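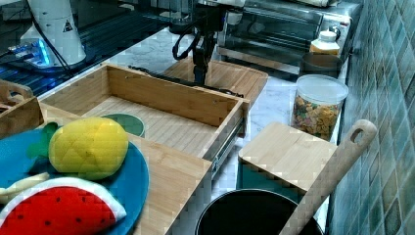

PART TWO: CONSENT AND CAPACITY

# Chapter 5. Advance Directives

An advance directive is a written statement of the medical care a person wishes to receive, or to refuse, if that person later loses the ability to decide. This chapter examines how such documents are made, stored, and applied at the bedside.

Section 5.1 sets out the legal tests for a valid directive. Section 5.2 turns to the health care proxy and the limits of that role. Section 5.3 considers the case of Delwyn Te Moana, whose directive was signed 26 years before her admission and made no mention of feeding tubes. Her physician and her proxy read the same paragraph in opposite ways.

Students should review the definition of decision-making capacity in Chapter 3 before continuing.

**Key terms:** proxy, surrogate, substituted judgment, best interests, revocation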